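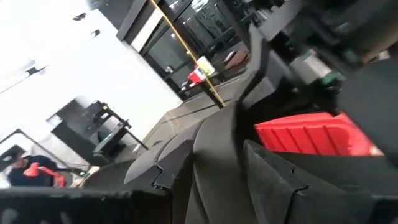
How to test whether a robot can do a chore

Updated Friday, March 13, 2020

People ask whether a machine can tidy a house yet. You can't answer that as asked. You can answer whether one machine can do one small job, on one table, as many times as you care to run it. This page explains how to set up that kind of test with a two-arm bench robot. It assumes the arms are mounted, calibrated and safe to run, and that you can already drive them by hand through leader arms or a controller. If not, do the Hanix setup guide first and come back.

The job used throughout is putting slippers in a basket. It is a good first chore. Slippers don't break, they are light, and a small child can do it, so everybody who watches will have an opinion.

What you need

Two arms with parallel grippers
A basket with an open top
Two pairs of slippers in different colors
A table the arms can reach across
A second person to keep score
A stop button within reach of both of you

Step 1. Write down what counts as done

Do this before you switch anything on. Ours reads: "All four slippers are inside the basket, none hanging over the rim, basket still upright, no human hand has touched anything since the start signal." Magdolna Deák wrote that after we argued for most of an afternoon over a slipper that was half in.

Decide whether pairs have to end up together. We say they don't. If you say they do, you are testing sorting as well as placing and should report the two scores separately.

Step 2. Fix the time limit

We allow 300 seconds per run. That is very generous for a person and fairly tight for the arms if the first grasp fails. When the limit is up, stop the run and score whatever is in the basket at that moment.

Step 3. Choose start positions

Mark the start positions with small bits of tape under the edge of each slipper and peel them off before the run. Use a list of positions made in advance. If you place the slippers by feel you will drift toward the spots where the robot does well. We did this for a week without noticing.

Include some awkward ones: a slipper upside down, one slipper lying on another, one with its toe against the basket.

Step 4. Collect the demonstrations

Drive the arms by hand and record. Keep the speed steady. Go in over the strap or the side of the sole, whichever you find easier, then stick with that choice for the whole set. Mixing grasps with no pattern gave us a policy that hovered between the two and closed on air.
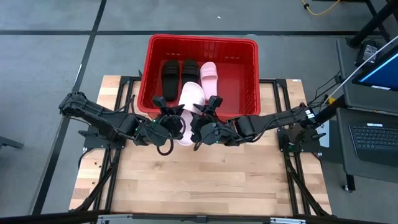 Both grippers on one slipper at the front rim of the basket.

Two-handed placing is slower to record, but a soft slipper held from one end can swing and catch on the rim. Try it both ways on your own basket before you commit to a full set.

We recorded 300 demonstrations for the first model. Busisiwe Le Roux threw out 13 of them where the operator had paused or dropped something. Keep the discarded ones in a separate folder. They are useful later if you want to teach recovery.

Step 5. Run it and keep score

One person starts and stops. The other writes. For each run note the start position number, how many slippers went in, the time, and the first thing that went wrong. "First thing" matters because later errors usually follow from it. We use these codes:

M: missed grasp
D: dropped on the way
R: caught on the rim
B: moved the basket
S: stalled

Don't help. If a slipper falls on the floor, leave it there until the run is over.

Step 6. Change one thing

Once you have a score you trust, swap something. A different basket is the most telling change, then different slippers, then the lights. Change the table height last, as you will have to recheck the arm limits. Run the same list of start positions each time or the numbers can't be compared.

So can it do the chore?

On the table, with the slippers it was trained on, often yes. With slippers it hasn't seen, less often. Flat thin soles are the worst of the ones we tried.

In a house, no. Our arms are bolted down. They can't walk to the hall, look under the bed, or tell a slipper that should be put away from one somebody is about to wear. Gethin, our mobile base, can carry a basket from room to room but has no arm to fill it. Putting the two together is planned for December.

Shop-floor work is closer. Parts arrive in the same place, the bin doesn't move, and the light stays the same all shift. The same test works there with very few edits: replace the slippers with your part and write a new Step 1.

Common problems

The gripper closes but the slipper stays put. Lower the grasp height slightly and check that the finger pads are clean.

The basket slides when touched. Put a rubber mat under it, and say so in your results.

Scores drop after lunch. Check the blinds.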